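Ticket 412: Arm stops over right bin and does not release

Project: Astska (pen and pencil sorting, student team)
Site: Taltstead robotics lab
Opened: 5 November 2019
Priority: Medium
Status: Closed
Component: place routine, bin detection
Related: bin swap in October, gripper timeout setting

Problem

The right arm picks a pen or pencil from the table, carries it over to the right bin and stops. The fingers stay closed. After 3000 ms the place step times out, the arm goes back to the start pose still holding the item, and the run ends with "place target not found". It does not happen on every cycle. On a good run we get several items into the bin before it shows up, and on a bad run it is the first item.

The left bin is much less affected. We have seen it there as well, but mostly when the bin has been moved and put back by hand.

We need sorting to run without a restart for the class demo. The rule is simple: the team picks which items go left and which go right, the program loads that list, and the arms work through whatever is on the table. No one should have to touch the arm during a run.

Steps to reproduce

1. Put both clear bins on the table with the long sides parallel to the back edge.
2. Lay out a mix of pencils, crayons and markers in front of them.
3. Load the standard sort list and start the run from the left item.
4. Let it run until an item for the right bin comes up.

Expected: the arm moves over the bin, lowers, opens the fingers and goes back for the next item.
What we get: the arm moves over the bin, does not lower, does not open.

Setup

Clear plastic bins, one for each group. Crayons, colored pencils and markers on the table. Sort list unchanged from the last class. Room lights all on.

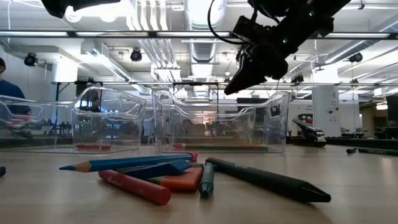 First guess was the gripper itself. A few items had been slipping the week before and one of us had turned up the closing force, so we thought the fingers might be sticking on the fatter markers. We put the force back to the old value and opened and closed the fingers from the control page, first with nothing between them and then with each kind of item. They opened every time. Not the gripper.

Second guess was the sort list. The names in the list have to match the names the detector gives, and "crayon" and "crayon block" are two separate entries, which has caught us before. We went through the log for the failed cycles. The item name was right in all of them and so was the bin it was assigned to. Not the list.

Log entries

Entry 1

Turned on full logging for the place step. The program asks the bin detector for the rim height before it lowers the arm. On the good cycles it gets 145 mm, which matches the ruler. On the failed cycles it gets either nothing or a number that makes no sense, lower than the table in some cases. When the number is bad the program refuses to move down. That part is working as it should and we do not want to change it.

So the question is why the rim height is wrong.

Entry 2

Looked at the depth data for the failed cycles. There are holes where the bin walls should be. In other spots the depth goes right through the plastic and gives the distance to whatever is behind the bin. The rim shows up as a thin broken line, and on the curved parts it is gone completely.

The old bins were gray and solid. We changed to clear ones in October so people at the demo could see the items going in. The detector was never checked again after that. Should have been on the list for the swap and was not.

Entry 3

Tried turning the lights down on one side of the room. Fewer holes, but the color camera then had trouble telling dark blue from black, and a marker went to the wrong side. Put the lights back.

Tried moving the bins closer to the back of the table. No change that we could measure.

Tried a strip of masking tape along the rim of the right bin. Big change. The rim came back as one clean line and the height was 145 mm on every cycle we logged. Took the tape off again and the fault came back on the second item.

Entry 4

Someone asked in the comments if we could skip the depth check and type in the height by hand. We can, and it would work as long as the bins stay where they are. But the bins get bumped. People lift them out to empty them and do not put them back in the same place. If the height is typed in and the position is off, the arm could come down on the rim. We would like to keep a check of some kind.

What we settled on is a mix:

Rim height is now a fixed value in the settings file, 145 mm.
Travel height over the bins is 171 mm and the arm does not go below that until the bin position is confirmed.
Bin position comes from the color camera and four small paper squares, one on each corner of the rim.
If fewer than three squares are found, the arm waits and asks for help on the screen.

The depth data is still used for the items on the table, where it has been fine.

Entry 5

Second problem, found while testing the first. With a lot of items in one pile, the arm sometimes picks two pencils at once. The program only knows about one of them, so the extra one goes wherever the first one goes. It looks like a sorting mistake in the results but the sort decision was right.

It mostly happens with long thin items that cross each other. The detector draws one box around both and the grasp point ends up at the crossing. Erasers and short markers are not a problem unless a pencil is lying over them.

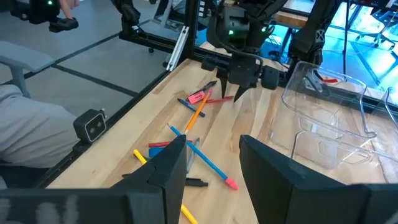

Attachment 2. Wrist camera, pens and pencils in one pile.

Changed the pick order so that the program takes the item with the most free space around it first, then looks again before choosing the next one. Before this it made the whole plan from a single look and did not update it. It is slower. Double picks went down a lot but did not go away.

Also added a width check. After closing, the program reads the gap between the fingers and compares it to the width stored for that item. If the gap is too wide, the arm opens over the table and tries a different item. The stored widths for the crayons are still missing, so the check is off for those.

Entry 6

Ran the full list with the paper squares on both bins and the new pick order. 171 picks logged, no stops over the right bin, no timeouts. The log does have some retries from the width check – all of them recovered without anyone touching the arm.

One paper square came loose partway through and stuck to the side of the bin. The program still found the other three and kept going. Switched to stickers.

Answers to questions in the comments

Can we go back to the gray bins? Yes, if the stickers turn out to be a pain. They are on the bottom shelf with the spare cables. Set "bin_type" back to "solid" in the settings file or the program will keep looking for corner squares.

Does the 3000 ms timeout need to be longer? No. The arm was waiting for a number that was never going to come. A longer wait only makes the failure slower.

Will the fix work with other containers? Only if you measure the rim and change the height. Please write the new value on the whiteboard too, not just in the file.

Left to do

Measure crayon widths and turn the check on for them.
Add "check detector" to the steps for changing any container.
Old force setting is back in place. The slipping from the week before was never tracked down, so open a new ticket if it shows up again.

Closed as fixed. Crayon widths moved to their own ticket.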